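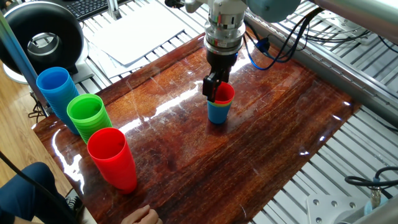

Flina 7 Two-Finger Gripper: Service Notice and Replacement Finger Kit

Status: current stock, revised July

Affected units: Flina 7 grippers running Cloltix firmware 37 or earlier.

Fault: On thin-walled nested parts, the controller may report a secure grip after closing on the outer rim only. Inner parts can slip during the lift. No alarm is raised and the program continues.

Safety: Keep hands off the work surface while the arm is enabled. A dropped stack does not trigger a protective stop.

Remedy: Install firmware 61, fit the ribbed finger kit and recalibrate the grip width. Units returned to the Navickas service centre are updated at no labour charge.

Kit contents: two fingers, four screws, one hex key.

Technical contact: Dace Koppel, Navickas service centre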